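Print this page | E-mail to a friend

How to adjust your motorcycle chain (and stop putting it off)

I ignored my chain for most of last winter. The bike had started to clunk every time I rolled back on the throttle, and I told myself it was the cold. Then Kibet Mwakalinga rode behind me for ten miles, pulled up alongside at the lights and shouted that my chain was flapping about like a washing line. So I went home and learned how to do it properly, and it really is an easy job!

My bike is a Drendetti 487, the older one with the twin rear shocks, but most chain-driven bikes with a plain swingarm work the same way. If yours has a single-sided swingarm and an eccentric hub, stop reading – you need a different guide.

You'll want a socket for the rear axle nut, two spanners for the adjusters, a torque wrench, a ruler and some old rags. A paddock stand makes life much easier. Mine is a second-hand Postma and it wobbles a bit, but it does the job.

Find your slack figure first. It'll be in the handbook and usually on a sticker on the swingarm too. Check whether it's meant to be measured on the sidestand or with the wheel off the ground, as makers differ and the answer changes the reading.

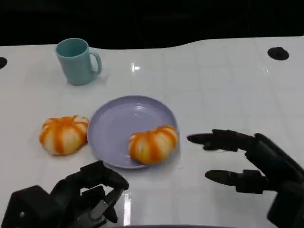
Bulton, 18/04/2019

Put the ruler against the swingarm, halfway between the two sprockets. Push the chain down, note the number, then push it up and note that one as well. The difference is your slack. Now turn the wheel a bit and do it again, and keep going until you've been all the way round. Chains don't wear evenly, so set yours at the tightest spot you find. If the tight and loose spots are miles apart, you want a new chain and sprockets, and no amount of fiddling will fix it.

Loosen the axle nut just enough for the wheel to slide. Back off the locknuts on both adjusters, then turn each adjuster a quarter turn at a time, the same on both sides. Go gently. I did half turns on my first try and ended up with a chain like a guitar string.

Check the alignment marks on each side match. They're not always very accurate (mine are hopeless), so I also crouch behind the bike and look along the chain to see that it runs straight off the sprocket.

Push the wheel forward against the adjusters while you nip up the axle nut, then torque it to 100 Nm or whatever your own handbook says. Measure the slack again now, as tightening the axle often pulls it in a touch. Do the locknuts last, and fit a new split pin if your axle takes one.

Too tight is worse than too loose, by the way. A tight chain will chew through the gearbox output bearing, and Amber Geerts at the Trerketico workshop charged me nearly 300 quid for one of those on my last bike.

Keep your fingers well away from the sprocket and never clean or lube a chain with the engine running. Turn the wheel by hand, spray the inside of the lower run, and leave it a while before you ride.

I check mine every other tank of fuel now, and the clunk has gone.

Recent posts
Bleeding your front brake on your own
Which winter gloves can you still feel the levers in?
Touring in May: what I packed and what I posted home
Fork seals, part two
Choosing a paddock stand

Print this page | E-mail to a friend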